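Print this page | E-mail to a friend

Brurum: The Party Game for Reality TV Nights

Brurum is a boxed party game for people who watch reality television together. Each player backs a housemate on the show, then wins or loses points as the episode goes on. It works with any elimination programme and needs no app.

The game was devised by Latrice Mercado and Thabiso Modise and is published by Tavares. One round lasts as long as one episode, and scoring is done in the advert breaks -- or whenever someone gets up to put the popcorn on.

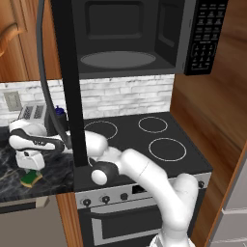
Microwave with the door open, over the stove.

In the box:
Prediction cards
Score pad and 6 pencils
12 nomination tokens
2 wild cards
Rules booklet

Before the episode starts, each player draws three prediction cards and keeps one. The cards cover the usual events: a row over food, a surprise guest, a contestant in tears during a task. If your prediction comes up, show the card and take the points. Nomination tokens are placed face down and turned over when the host reads out the result.

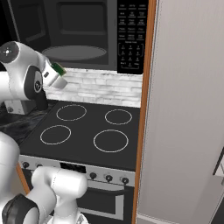 A wild card can be played once in the evening and cancels another player's nomination. It can't be used after the host has begun reading the names. Disputes are settled by a show of hands.

Suitable for ages 16 and over. The Finale Pack, with awards cards drawn by Joscha Oltmanns, is sold separately and will be in stock from February. It does not work without the main box.

Orders placed on a Sunday are sent out the next working day. Unopened boxes can be returned to us for a refund. Missing tokens and score pads are replaced free -- write to Encarnación Bravo at the address on the back of the rules booklet.

Contact us | Copyright Tavares. All rights reserved. | Back to top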